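Talk notes – small storage, Candik evening, 1/28/22

Open w/ Verena's hallway story. Keep it short!! 6 minutes max on this part.

Low units. People buy them for the look, then fill them with junk in one weekend. Ask room – who has a shelf like this? Hands up.

Show the white one. Arched door, ribbed inserts, little gold knob. Compartments empty, good – start from empty, always. Note the small holes in the partitions, dont skip this, Mirjam Fuchs will ask. 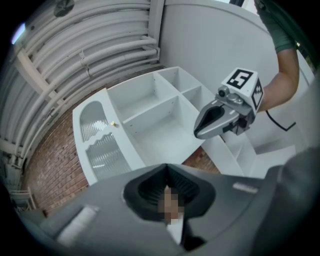 Before you fill it

Biggest stuff first, large compartment. Small upper one = keys, chargers, whatever you grab daily.
Door side – ugly things. Ribbed panels blur, they dont hide. Say that twice.
Glossy white shows dust, mention cloth.
Brick floor – check it sits level, felt pads if teh thing rocks.

Then Pfister slide, prices, questions. Water!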